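Cheese & Dairy Talk > Old Creameries and Local History

Thread: What really happened to the Storkport creamery?

buttermilk_sky
Hello all, I've been reading this board for a good while and finally have a question worth bothering you with. I grew up a few streets over from the old Storkport Creamery, the brick one by the rail siding, and my mother still keeps her buttons in one of their one-pound butter tins. I'm trying to write down what I can for my kids. The way it was told to me, the creamery was started by a farmers' co-op, did very well on sweet butter, and then got bought by Grumell Dairies and run down until it closed. But my aunt, who packed butter there for years, always said Grumell was the best thing that ever happened to the place. Does anyone know which it was? And does anyone remember the cultured butter in the green wrapper? I'd give a lot to taste it again.

churnandburn
Oh, the green wrapper! You have made my morning. We had it on corn every summer and my father would not allow any other kind in the house. It had a tang to it, almost like good yogurt, and it was a deeper yellow in June when the cows were out on new grass.

As for Grumell, I'm on the side of whoever told you it was run down. My grandfather shipped milk to Storkport, and he said the first thing they did was stop taking cans from the small farms. If you couldn't put in a bulk tank you were finished. He had 40 cows and that wasn't enough to carry the loan, so he sold the herd.

falville_holsteins
I have to push back a little, friendly as I can. Everybody was going to bulk tanks, co-ops included. My family shipped to the Falville plant, which was farmer-owned right up to the end, and they made us do the same thing. The trucks changed and the state rules changed with them. You can be sad about it (I am, I loved those old cans and the racket they made) without laying it all on one company.

I'd also say the co-op at Storkport was in trouble well before the sale. They'd put in a second churn room they couldn't fill. I have one of their annual reports in a box here and it lists 97 member farms, down from a good many more, and the man who wrote it sounds very tired.

churnandburn
Fair enough on the tanks, I'll give you that. But they didn't have to drop the cultured butter. That was the one thing Storkport made that no other plant did, and Grumell had it off the shelves in no time and started sending out plain salted in a wrapper with their own name on it. I don't call that saving a place.

wheywardson
I can add a bit on the cultured butter, as my first job out of school was in the lab there. The culture was a bear to keep going. We carried it over by hand, a little from each batch into a fresh jar of sterilized milk, and if whoever was on nights let it get too warm you'd lose it and have to start over from the backup. The cream then had to sit and ripen overnight before it could be churned, so you were tying up a vat for the better part of a day to make something that sold for two cents more. I loved that butter and I'm proud I had a hand in it, but I can see why somebody with a ledger would look at it sideways.

The starter did not die with the plant, by the way. A jar went over to Pirzada Creamery when they were getting going. Whether theirs still descends from it I couldn't swear to.

buttermilk_sky
A jar of it survived?? I am going to be up all night. Thank you, wheywardson, this is more than I've found in two years of asking around. Does Pirzada sell to the public?

wheywardson
They used to have a counter on the Falville road – call before you drive out, is my advice. It's a smaller butter than I remember, less sour, but there's something familiar at the back of it.

curdsofparadise
I've had the Pirzada butter and I'm sorry, it's very nice, but it is not the green wrapper. I don't believe it's the same culture at all. I make my own at home and get closer with store buttermilk and patience. Warm the cream a touch, stir in a few spoonfuls of buttermilk, wrap the bowl in a thick towel and leave it on the counter overnight, then chill it before you churn. Rinse until the water runs clear and salt it to suit yourself. 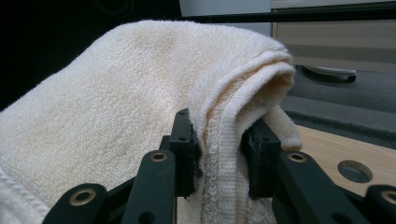 Last edited by curdsofparadise, September 2020

Forgot to say, use cream that hasn't been ultra-pasteurized if you can possibly get it. The other kind will culture after a fashion but I find it comes out flat. And save the liquid that comes off for biscuits.

wheywardson
That's a good method, and close to what we did, only our bowl held a lot more. I still think you're wrong about the Pirzada culture, but cultures drift over the years depending on who's feeding them, so we may never settle it.

falville_holsteins
Dug out that annual report for you, buttermilk_sky. The page on butter says they packed 1,888 cases of the cultured in the year it covers, and the sweet butter figure is so much bigger that I felt a bit sorry for it. There's also a list of the packing room staff on the back, so your aunt might be in there. Send me a message with her name and I'll look, and I'm happy to scan the whole thing once I find the cable for the scanner.

churnandburn
I'd love a copy too, please, even if it proves me wrong. My grandfather ought to be on the list of members.

buttermilk_sky
Message sent! She's ninety and sharp as anything, and she says to tell churnandburn the green wrapper was a nuisance to fold.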